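Jan 31, 2023

Brurkora opens its workshop, with caveats

Brurkora will hold an open day for its two-armed robot, Cellum. Visitors are asked to leave their expectations at the door.
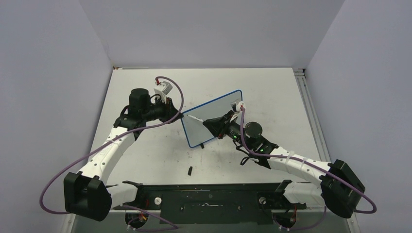

Fouad Saab, who runs the program, has sat through enough robot launches to distrust them. Putting a marker to a whiteboard is a modest job for two arms, and he would like it judged as one. "I've been promised a robot butler for 11 years," he said.

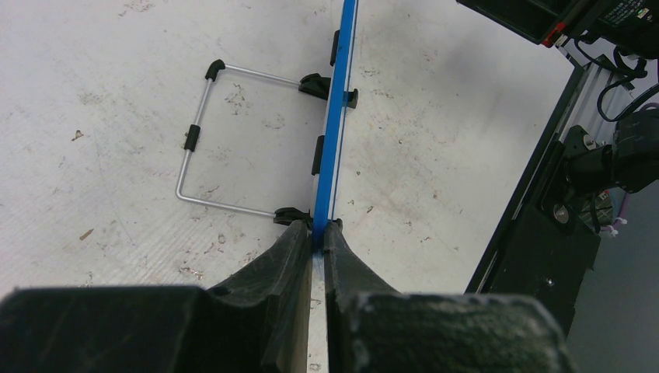
What visitors can expect

Five sessions, no stage and no music. Questions about failures will be answered first.

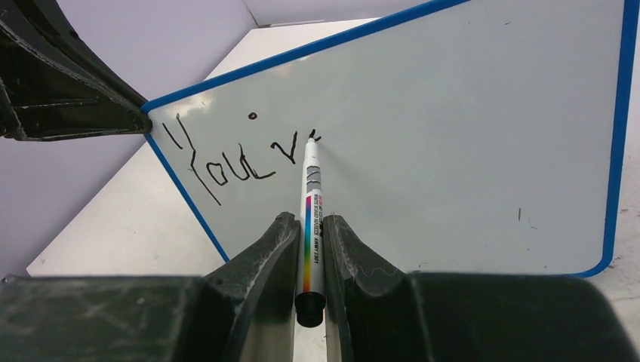
MEDIA NOTES

Farzad Nazari of Ristetti, invited as a critic, remains unconvinced. "The letters are shaky. A kid with a marker would have neater ones," he said. Brurkora has made no claim about sales or jobs. Entry is free and capped at 500 people. Media enquiries go to Fouad Saab at Brurkora.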